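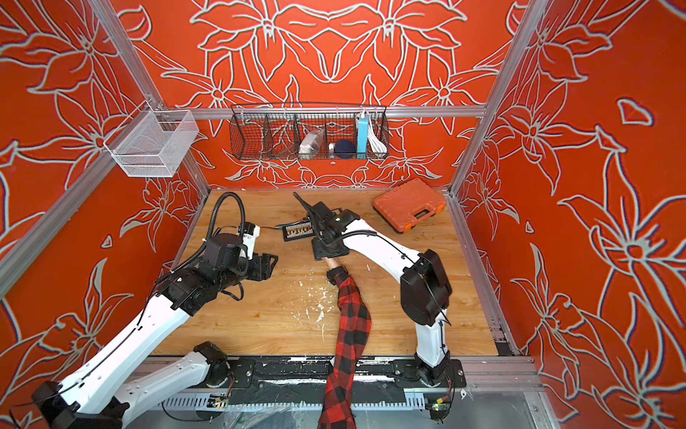
Workshop notebook, Steltville
October 1, 2026
Entry by Katherine Llanos

Glue trials for the Kanitz chair repairs, second batch. Hide glue was mixed to the Tiongson recipe and left to soak overnight before heating. Of 100 test joints, 91 held at the agreed load. The failures were confined to the end-grain samples, as in the first batch, and these are to be sized with thin glue before the next trial.

Vilho Lehtinen has asked that clamping time be recorded for each joint - the earlier sheets give it only for the batch. A column has been added.
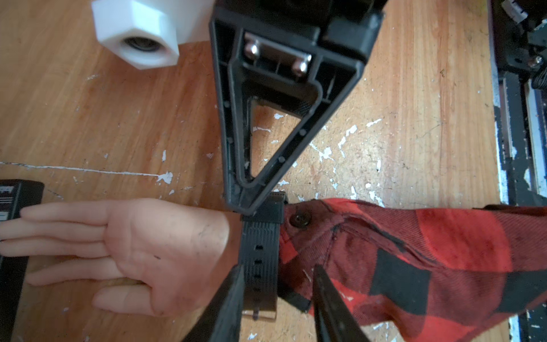

Tabletop with white paint flecks, and a watch strap.

The fish glue from Rarasitz arrived with a damaged lid and has been set aside. It is not to be used on the chairs until a fresh sample has been compared with it. Nearly 54 joints can be cut from the remaining beech, and further stock should be ordered before November.

Outstanding: label the glue pots with the mixing date; return the borrowed sash clamps; confirm with Kanitz whether the loose back rails are to be reglued or replaced.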